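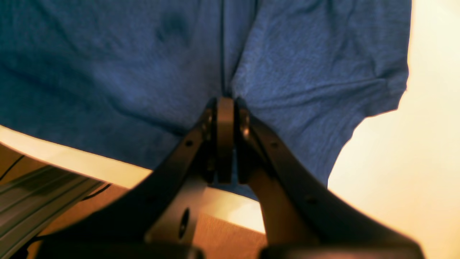 Equipment Plan and Budget, Cuesta Folding Project

Our group had $1,870 to spend on parts for the two-arm setup through May. The goal for the term was T-shirts only, so we planned the list around cloth.

Finger sets came first. We priced two suppliers, Trosden and Wotlow. Trosden was cheaper per set but quoted a lead time of 30 days. 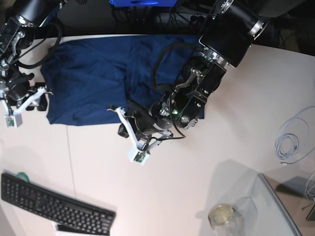
We went with Wotlow and ordered three sets — one for each arm and one spare. Cables were next, and they took almost 23 percent of the budget.
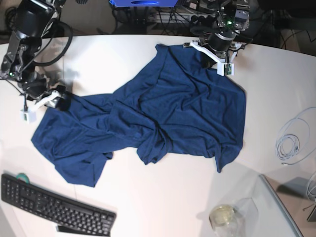
Bhupendra Ahuja asked in the plan review why we had not put a second spare set ahead of the cables. We moved one cable order to next term and kept the difference as a reserve.

The last open item is a service plan from Grudanik, renewed yearly.

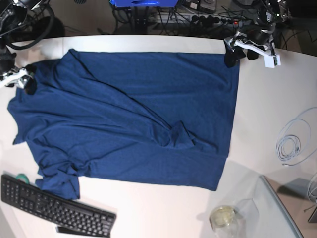

Recep Baysal wrote back that he would skip the service plan and buy spare motors with the money. We have asked for a motor quote and left the line blank until it comes in.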